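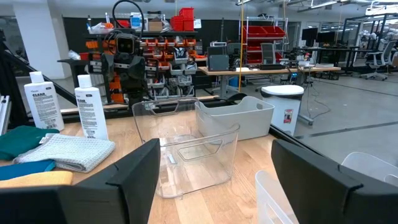 Novley Robotics Club: Towels and Bins Project

Photos from the spring build season. The club meets in the shared workshop, and this year's project is a robot arm that can sort and put away household items. Students wrote the task list, set up the table and ran the practice sessions. Most of the pictures were taken by Kylie Wihongi and Nilmini Khondokar between builds.

Last updated: April 7, 2022

Table setup
Nilmini goes over the starting positions before a practice run. Every item goes back to its place on the layout sheet when the run ends.

Towel folding
Phyllis Ashworth folds a towel by hand while Kylie writes down the steps. The first version of the list had 10 steps and the students cut it down from there.

Gripper fingers
Mizanur Sivakumar files the edge of a printed finger. The earlier set was too thick to get under a folded towel.

Finger test
Two finger designs side by side on the bench. The thinner one was picked for the rest of the season.

Driving the arm
Kylie at the controls, moving a towel from the pile to a bin. Each student drives for 40 minutes and then trades places with the note taker.

Bottles
Vlastimil Michalík, our mentor, shows how far to close the gripper on a plastic bottle. A full bottle and an empty one need different settings.

Cable check
Mizanur tapes down a loose cable at the back of the arm. This is now on the checklist for the start of every meeting.

Run log
A page from the notebook. The students had logged 2,570 runs when this was taken, with more than 140 of them in one weekend.

Reviewing a bad run
Phyllis and Nilmini watch a recording of a dropped towel. They marked the spot where the grip slipped and changed the approach angle.

Group photo
The team after the last meeting in March. Thanks to Birier for the motors and to Liyanage for the bins and towels.

The club demo is in May. Pictures from that day will be added to this page.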